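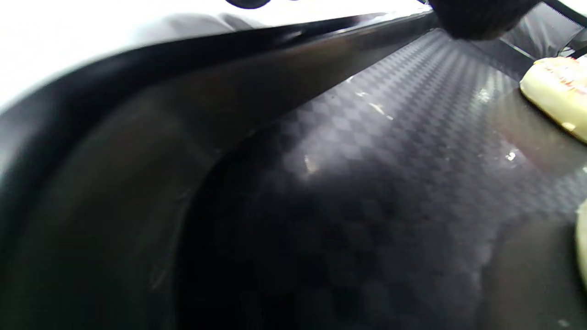 Já existe máquina que limpe tabuleiro de balcão com comida em cima?

Tenho uma pastelaria pequena e passo o fim do dia a tratar dos tabuleiros pretos de expor, daqueles com padrão a imitar fibra de carbono e rebordo alto. São bonitos mas mostram tudo. Qualquer migalha clara nota-se logo, e com a luz da vitrine fica difícil perceber o que é migalha e o que é brilho do próprio tabuleiro. O que queria era uma coisa que tirasse as peças que sobram, limpasse o fundo e voltasse a pôr as peças no sítio, sem as esmagar. São coisas moles, com cobertura e granulado por cima, e basta um dedo mal posto para ficarem com marca.

Um fornecedor falou-me de um braço da Plimeo que anda pelos 3000 euros, já com a pinça. Diz que "aprende" a tarefa se lhe mostrarem como se faz. Alguém tem isto a funcionar num balcão verdadeiro? Não me interessa vídeo de feira. Somos 2 pessoas na loja e não tenho tempo para andar a ensinar uma máquina durante meses.

publicado por balcao_da_esquina em 29 de setembro de 2020

torneiro_reformado

Depende do que chama funcionar. Trabalhei muitos anos com braços numa linha de embalagem e posso dizer-lhe onde isto costuma emperrar.

Pegar numa peça mole já se faz. Há dedos de silicone, há ventosas de baixa pressão, e se as peças forem todas do mesmo tamanho e estiverem sempre no mesmo lugar, o braço repete aquilo o dia inteiro. O problema é que num balcão nunca estão no mesmo lugar. O empregado tira uma, empurra a outra, fica uma encostada ao rebordo. Aí a pinça tem de entrar entre a peça e a parede do tabuleiro, e muitas não cabem.

Depois vem a superfície. Preto brilhante com desenho miudinho é das piores coisas para uma câmara. Os sensores de profundidade vêem buracos onde há reflexo, e a procura de migalhas dá falsos positivos a toda a hora. Nós tivemos um tapete escuro na linha e acabámos por trocá-lo por um azul mate. Resolveu mais do que qualquer programa. Se quer mesmo avançar, eu começava por aí, tabuleiro liso, mate, de cor diferente da massa.

Quanto à limpeza em si, passar um pano húmido num fundo plano faz-se. Nos cantos curvos fica sempre sujidade. E alguém tem de lavar ou trocar o pano da máquina, coisa que os vendedores não põem no orçamento.

O preço que lhe deram parece-me baixo para um conjunto completo. Pergunte se inclui câmara, base, proteção e instalação. Pergunte também se a pinça é própria para contacto com alimentos e peça isso por escrito.

mariscosecompanhia

Esqueça. Compre 2 tabuleiros a mais e uma máquina de lavar loiça de cesto largo. Tira o sujo, põe o limpo, está feito. Confirme só se o acabamento aguenta a lavagem, os meus ficaram baços.

forno_e_fermento

Não tenho o da Plimeo, mas em março fizemos um teste com um braço da Hulemeo na nossa cozinha de produção, emprestado por duas semanas. Conto o que aconteceu.

A parte de mostrar a tarefa é verdade. Uma pessoa faz o movimento com uma pinça na mão, repete muitas vezes, e o sistema tenta copiar. Ao fim de uns dias o braço transferia bolos do tabuleiro para a caixa e acertava na maior parte. Quando falhava, falhava de duas maneiras: apertava de lado e deformava, ou largava cedo demais e a peça caía virada. Com bolos secos correu bem. Com os de cobertura desistimos, porque a cobertura cola aos dedos e a peça seguinte já sai marcada.

A limpeza do tabuleiro nunca conseguimos pôr a andar de forma fiável. Empurrava as migalhas para o canto e dava o trabalho por acabado. Também era lento — o que eu faço enquanto atendo o telefone, aquilo demorava vários minutos, e com alguém ao lado a vigiar.

Para uma loja de duas pessoas, hoje, não comprava. Para uma fábrica com peças iguais e tabuleiros iguais já faz sentido e há quem use. Se o fornecedor estiver seguro do que vende, peça-lhe que leve o braço à sua loja e experimente com os seus tabuleiros, ao fim do dia, como eles ficam mesmo. No nosso caso foi esse teste que decidiu.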